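Repainting the hall and corridors

The long corridor at Barredo is next on the list for repainting, followed by the small meeting room and the stairs down to the back door. Work starts in March and should take two weeks if the weather lets us keep the windows open. The main hall stays open throughout.

The corridor was last painted so long ago that we no longer have a record of the colour. The shop at Kurby offered to match it from a flake of old paint, but the flake had faded on one side and the match came out too green. We have gone for a plain off-white instead, in a washable finish, with a darker band up to waist height on the stairs.

We asked for three quotes. Prasero came in lowest at £619 for labour, with paint on top at £39 a tin. The other two firms were both over £1000 and one of them could not start until the summer. Prasero will wash down and fill before they paint, and the price includes moving the noticeboards and putting them back. It does not include the radiators, which we will leave for another year.

A few practical points for anyone using the building:

Please take down posters and notices by the end of February. Anything left up will be put in a box by the kitchen door.

The stairs will be closed in the mornings until 11am. Use the side entrance and ring the bell if it is locked.

The toilets stay open, but you will need to go round through the hall to reach them.

Groups who store things in the corridor cupboards should check that the doors can be opened fully - two of them were blocked when the painters came to measure up.

We have also been asked about marks on the walls between repaints. Most scuffs from shoes and chair backs will come off with warm water, a drop of washing-up liquid and a soft cloth. Start gently, as scrubbing leaves a shiny patch on matt paint that shows more than the mark did. Small chips are better touched up with a fine brush than a roller.
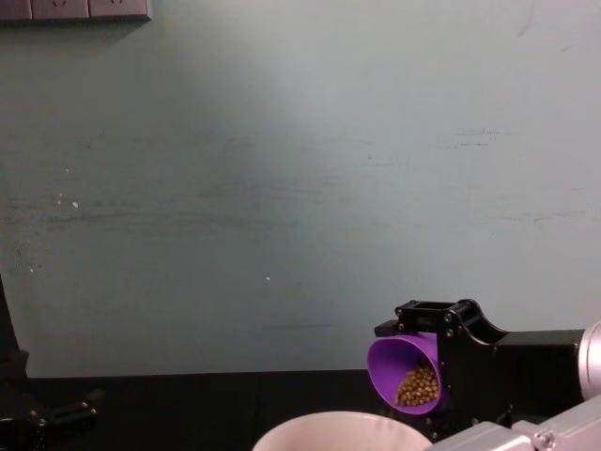 Liudmyla Tkachuk writes that she would rather see the money go on the stair lighting, and that a washable paint is only any use if there is a cloth and a bucket where people can find them. Both are fair points. The lighting is being priced separately, and a bucket and cloths will be kept under the kitchen sink from now on.

One tin of the new off-white will be set aside for touching up, labelled and dated, on the top shelf of the boiler cupboard. Fasil Hailu has the key. Please ask him before opening it and press the lid down properly afterwards.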